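Ticket 1834: Right door of the wooden cabinet does not stay closed
Product: Fostgate two-door cabinet, varnished
Status: Open, waiting for customer

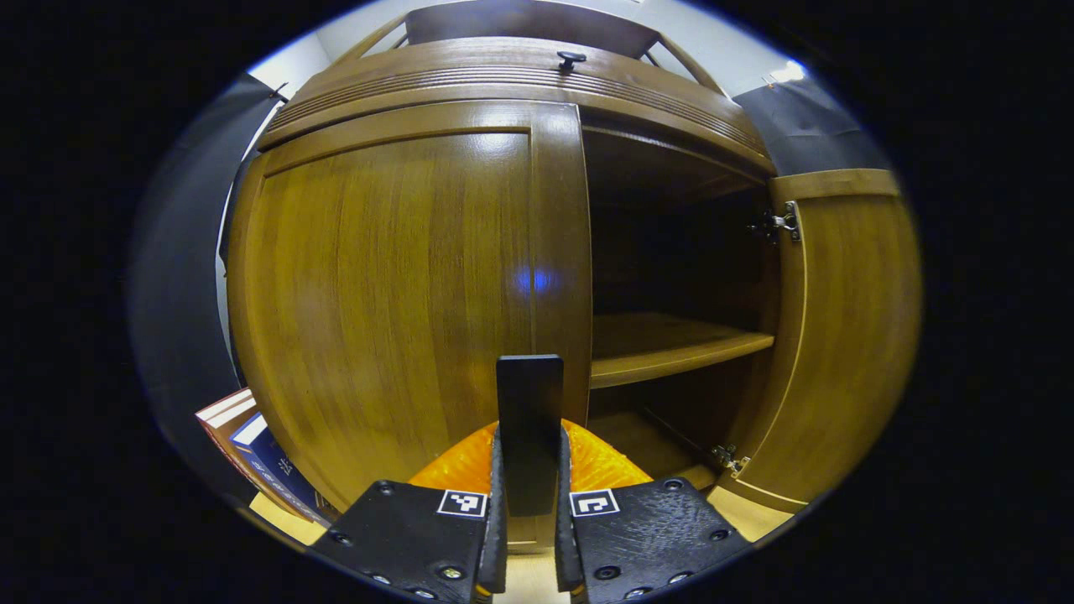 Problem reported

Hello Luvlow support. I bought this cabinet in September and the left door has no problem. The right door closes, but after a short time it opens again by itself, a width of maybe two fingers. When I push it with my hand it makes a small click and then comes back. I already took everything out from inside, so weight on the shelf is not the reason.

What I tried before writing

1. Tightened the screws on the upper hinge and the lower hinge. No change.
2. Checked the floor with a spirit level. The right front corner was lower, so I put a piece of card under it. The door stayed closed almost 11 minutes, then opened again.
3. Took the shelf out and closed the door without it. Same result, so I put the shelf back.

I did not touch the adjustment screws of the hinges, as I am afraid to make the gap between the doors worse.

Reply from support, 30 Jan 2023

Thank you for the clear list. Please turn the depth screw on the upper hinge a half turn, then do the same on the lower one. Close the door and wait. If it still opens, measure the gap at the top and at the bottom and send us both numbers.

Customer update

Did the half turn on both hinges. Now the door stays closed when the room is quiet, but it opens when somebody walks past. Gap at the top is 9 mm — at the bottom it is less, but my ruler does not fit there well. Should I turn more, or do you send a new hinge?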